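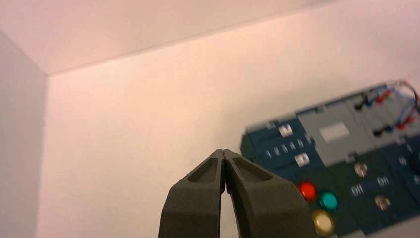
Felicidad Catacutan
Robot teaching lead, Uvstead

January 29, 2019

Started on the task board today. I drive the arm by remote, the gripper follows, and everything gets recorded — 85 runs saved so far.

The slider is the hard part. The tab is small and white and the track is numbered 1 to 5. I come in with the fingers closed and push. Pinching it takes me twice as long.

Red button is easy. Teal is easy if you don't clip the red one on the way.

Bonden asked why we don't move the arm by hand for this. We did, for the first 2 days. My own hands kept blocking the wrist view, so we threw those runs out.

Plugs are next. I'm slow at them and the recordings will be slow too. Uruvach wants 700 runs before anyone trains on it.

If I miss, I back off and try again in the same run. Those stay in.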